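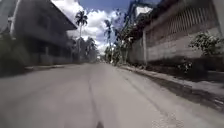 Zedinero, July

Sturkero Joint Sealant for Concrete Streets

Sturkero is a cold-applied, self-leveling sealant for joints in concrete roadways, driveways and parking courts. It is supplied in light gray and black. On pale pavement such as the street shown, a black joint stays visible as a dark line at a distance; light gray is the usual choice where appearance matters to adjoining buildings.

Application
Joint faces must be clean, dry and free of grit. Saw-cut or rout old joints to sound concrete, then blow out with oil-free air. Insert closed-cell backer rod to set the depth. Pour from the cartridge or pail in one pass, keeping the surface of the sealant slightly below the pavement. Do not overfill -- material standing above the slab is picked up by tires.

Sealed joints can be opened to foot traffic after 6 hours and to cars after 20. Allow longer in cool weather. Sturkero is not intended for random cracks with vertical movement between slabs, or for joints previously filled with hot-pour asphalt unless all residue is removed.

Ordering
Sold in cartridges and in 5-gallon pails. Pails are mixed for 2 minutes with a slow-speed paddle before use. Unopened containers should be stored indoors, off the floor. Color samples and the data sheet are available from Isabelle Bouchard at the order desk, weekdays and Saturday until noon.

Related items
Cirillo Backer Rod, closed cell
Gidetti Joint Router Blades
Gidetti Slow-Speed Mixing Paddle
Cirillo Curb and Gutter Patch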